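# Konditz stockroom: bin and shelf notes

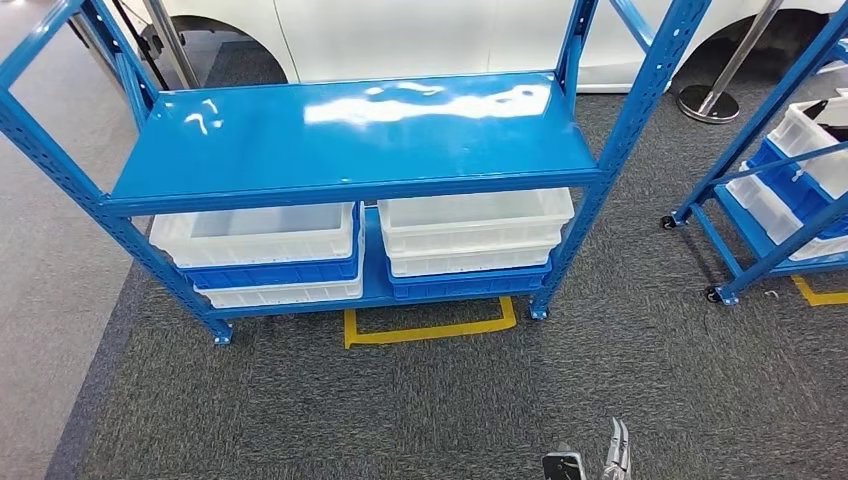 These notes cover how bins are stored and handed out in the Konditz stockroom. They replace the single page that used to hang by the door. Bins come in two colors, white and blue, and both kinds go on the lower shelf in stacks of three. Colors can be mixed in a stack, as long as the top bin clears the lip of the shelf board. The top board stays clear when the unit is not being used for sorting.

## Shelving

- Fixed units stand on feet. Keep them lined up with the yellow tape on the carpet.
- Units on casters can be moved. Put them back before you leave.
- Uprights are slotted, so shelf heights can be changed. Ask Monique Aubert first.
- Don't hang anything from the diagonal braces.

## Bins

| Item | Color | Use |
|---|---|---|
| Standard bin | white | small parts, returns |
| Ribbed bin | blue | orders waiting for pickup |

The stockroom owns 200 bins. Departments may take up to 25 at a time. Larger requests go to Anatole Carré, who also keeps the sign-out sheet.

Empty a bin fully before returning it. Peel off old labels and wipe the inside with a cloth. Cracked bins go in the crate marked Custer, next to the sink.

## Labels

Use the Kavton label roll, two labels per bin: one on the short side, one on the long side. Write the order number first, then the department. Don't write on the shelf boards. Marker comes off the blue finish with the spray in the Peltonen cabinet, but it takes some rubbing.

## Changes

- July: pickup orders moved from white bins to blue.
- July: limit per department raised to 25.

## Open items

- Replacement tape for the floor by the door
- Lids (none ordered so far)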